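Katireck Opens Circuit Board Sorting Room at Edham Site

EDHAM, June 22, 2024 – Katireck has opened a new sorting room for electronic parts at its Edham site, the company announced. The room takes in circuit boards and small wired components from repair shops and manufacturers in the region, sorts them by type and sends them on for testing or reuse.

The first work in the room is on round red circuit boards and the small metal-bodied parts that come in with them. Boards and components go into separate trays on a white work table and are kept apart until each batch has been checked against its delivery sheet.

"Most of what we get has been mixed together in one carton," said Farah Purba, site manager at Edham. "Boards end up on top of wired parts, leads get bent, connectors get knocked. If you can split them up on the first day, you save a lot of trouble later."

Each board is looked over on its own before it goes back in a tray. Staff check the capacitors, the white wire connectors and the metal spade terminals, and note any damage on the batch record. Boards with a bent terminal are set aside for repair. Boards with a damaged capacitor go to a second bench.

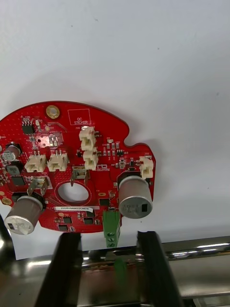
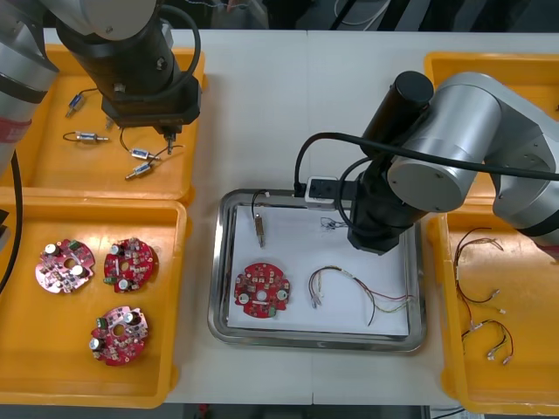
A red circuit board, first photo, and parts trays on the work table, second photo, at Katireck's Edham site.

The sorting room covers 1,000 square feet and was fitted out over the spring in a former packing area. Katireck ran a trial there in June with a delivery from Grina, a supplier of small electrical parts. The trial batch held 906 pieces, of which 340 were circuit boards. The rest were wired components and loose connectors.

Nivaldo Magalhães, who led the trial, said the main change made afterward was to the trays. The team had started with deep bins and moved to shallow trays so that parts could lie flat.

"With the wired parts, you want to see where the leads go before you pick one up," Magalhães said. "In a deep bin they tangle."

Customers may send mixed cartons or separate their parts ahead of time. Mixed cartons should hold no batteries or liquids, and boards should be packed with a layer of antistatic material between them. The smallest delivery accepted is 100 pieces.

Deliveries from the Lockyer depot will be moved to Edham by the end of the summer – customers who now use Lockyer do not need to change their paperwork.

Questions about deliveries may be sent to Lucero Cuervo, customer accounts, Katireck. Media contact: Kalkidan Moges, Katireck press office, Edham.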